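Stop Pouring the Basket Out

I have an opinion about play food and it has taken me three years and one very full toy shelf to get to it. Put the food away in small clear bags. Not one big bin. Small bags, one person's worth of groceries each, packed one piece at a time.

Every house I visit has the bin. The food goes in at the bottom of the day in one big armful and comes out the next morning in one big crash. That's the whole game. Dump, stir, walk off. We had 36 pieces in ours, a Setetti set plus whatever drifted in from cousins, and I'd say my kids played with four of them. The rest was gravel.

Packing is the good part. Watch any kid at the grocery store, it's the bagging they want to do. Choosing what goes on the bottom. Round stuff first, leaves on top. We take that away from them at home and then wonder why clean up is a fight.

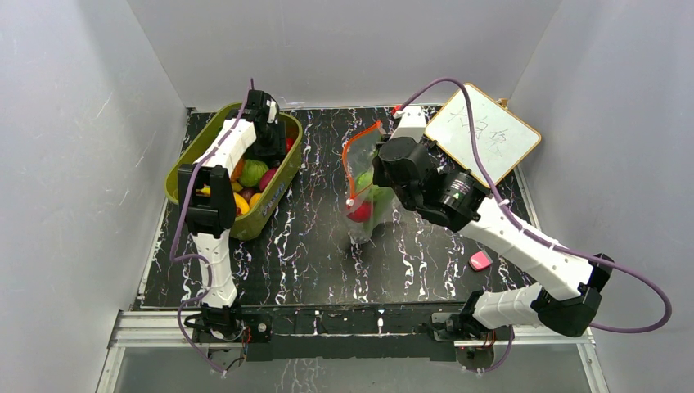 Red fruit at the bottom, greens over it. Basket still piled up on the left.

See-through matters, I won't budge on this. I tried cloth bags from Zasell first, very pretty, drawstring and everything, and they sat on the hook from July on. A kid who can't see the plum does not know there is a plum. With clear plastic the bag is its own label. And yes, plastic bags and little kids — mine are old enough, yours may not be, if you have a baby crawling around then skip this whole essay and come back later. I mean that.

People tell me it's fussy. My sister-in-law says a bin takes ten seconds and bags take ten minutes. Sure. But the ten minutes is playing! They're sorting, they're arguing over whether the eggplant counts as a heavy thing. I drink my coffee. I don't see where I lost anything.

The basket stays, by the way. I'm not against baskets. A basket is the store and the bags are the shopping, you need both. Ours is low and wide so everything gets seen. Deep ones are terrible, the lemon goes down there and lives out its life. The Kowalczyk crate we had before was deep enough to lose a shoe in, and we did.

The other complaint is that the big pieces hog the room. True, the cabbage is a problem. A cabbage is always a problem, real ones too. Let it be the thing that stays in the store, or give it a bag to itself. What you dont do is cram it in on top of the grapes and lean on it.

Zip-top or drawstring, I go back and forth. Drawstring is easier for small hands and looks more like a shopping bag. Zip keeps the pieces in when somebody throws it down the stairs, and somebody will. A zip bag wants holding up while you fill it though, so it's a two kid job, or a kid and a bored parent.

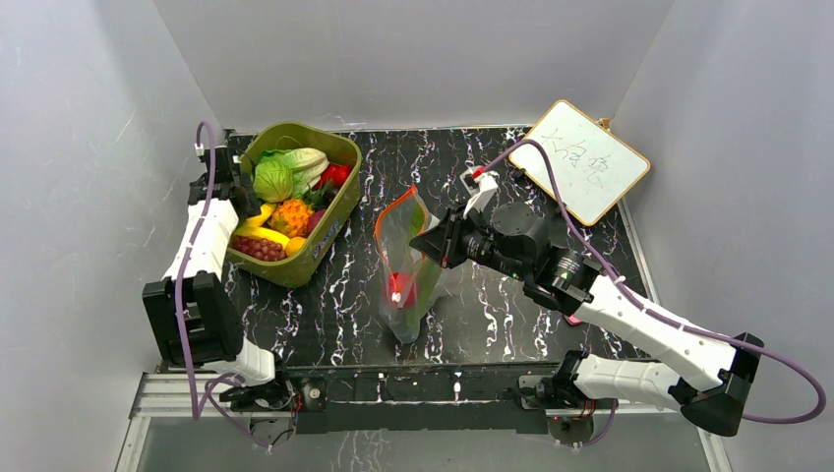 What about the price

Almost nothing. The play shop in Prirkmont wanted 42 dollars for a wooden market stand, and I nearly did it, teh card was out. A handful of clear bags did more. Buy the stand later if you still want it. You might not have anywhere to put it.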